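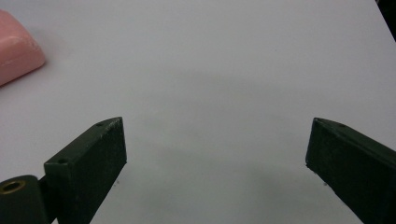

4.2 Set order on small club tours

Touring bands rewrite their sets far more than we expected, and it was a thrill to see how much! Across 46 shows, Binari opened with the same song only six times. Trunine, playing the same rooms, changed their opener nearly every night and often moved the slow songs to the end. The club Hodoroagă drew the wildest reshuffles — two songs there had never been played live before.

Figure 2. Gloved hands over a foam board, with a small plastic basket.

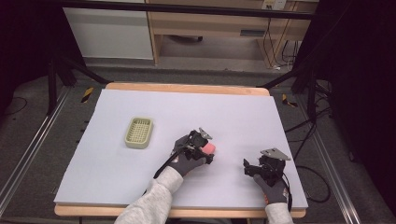 Drallemo Studies in Live Music, vol. 6, p. 46

Support acts behaved quite differently. With a short slot and a crowd still coming in, most kept one fixed list for the whole tour and saved their surprises for the songs themselves, stretching an intro or dropping a verse. We love these small changes, and Section 4.3 takes them up in full.

Comments

Despina Stanciu: Did you count encores as part of the set?

Tiburcio Palacios: I saw Trunine in May and they closed with the quiet one. Great night!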